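Juria Desktop Simulator, kitchen pack: useful, but check the contact settings before you trust it

Reviewed January 14, 2021

I bought the one-year license of Juria with the kitchen pack for our small automation group at Ferarero. We prepare arm programs for test kitchens, and before a program goes to the real arm it must pass in simulation. For this reason I care less about pretty pictures and more about one question: when the simulator tells me that a motion is safe, is it safe?

My answer after 21 days is "mostly", and the part which is not covered by "mostly" did cost us an appliance door.

First the good points. Installation was easy on an eight-year-old workstation. The kitchen pack has a microwave, a cabinet, a kettle and some other objects, and each one has joints you can move. The arm library is large enough for us. The manual is written in clear language, which for me is important, and every function has a short sample that you can run without changes. The license costs 1,519 dollars. My company considers this a fair price and I agree.

Now the problem. Our task is simple. The arm opens the microwave, waits, and then closes it by pushing on the door. In Juria we ran the closing motion 30 times with small changes in the start position. All runs came back green. My colleague Marlene Perron then moved the program to the real arm at reduced speed. On the approach the gripper touched the top edge of the open door from above and continued to press down. She hit the emergency stop. Nobody was near the door, but the upper hinge was bent and the door does not close well since then.

I spent the next two days looking for the reason, and I did suspect our calibration first. The calibration was fine. The reason was in the software. In the kitchen pack, the door of the microwave uses a simplified collision shape, and this shape is lower than the door you see on the screen. The difference is eight millimeters. So the gripper can pass through the top of the visible door and the simulator reports no contact. If you only read the green result, you will never notice.

There is a second fault which makes the first one worse. The warning for small distances is switched off by default when you load an object with joints. The manual mentions it, but only in the chapter about speed and performance, where I did not look because I had no problem with speed.

How to find this on your own copy: open the door fully, bring the arm down slowly until the tip is just over the door's upper edge, and stop it there. Turn on "show collision shapes" in the view menu. Then go down one millimeter at a time and compare what you see with the contact list.
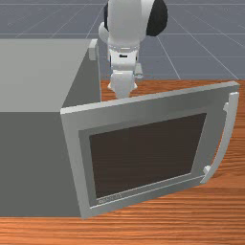

I repeated this check with the cabinet and the kettle. The cabinet is correct. With the kettle I found a small error at the lid, but on the safe side, meaning that the simulator complains too early. I can live with that.

I wrote to the support of Herkico, the company which sells Juria. They answered the next morning and did not try to blame the user, which I appreciated. They confirmed the wrong shape and sent me a corrected file for the door. With this file our old program fails, as it should have failed from the beginning. A general update is promised for February. The default setting of the distance warning will stay as it is, they say, for reasons of performance. I think this is a wrong decision and I told them so.

For comparison, we used Bermúdez before. It is slower and the menus are confusing, but the distance warning is always on and you must confirm in a window if you want to disable it. I did find this window annoying for years. I would like to have it in Juria now.

Should you buy it? If you make teaching material or early studies, yes, without much worry. If your programs go to a real arm, I would wait for the update, or buy it and check every object with a door or a lid by yourself before the first run. We keep our license. We also added a rule that the first real approach to any door is done with a foam copy in its place.

Three stars of five. I will look at the rating again when the corrected pack is out.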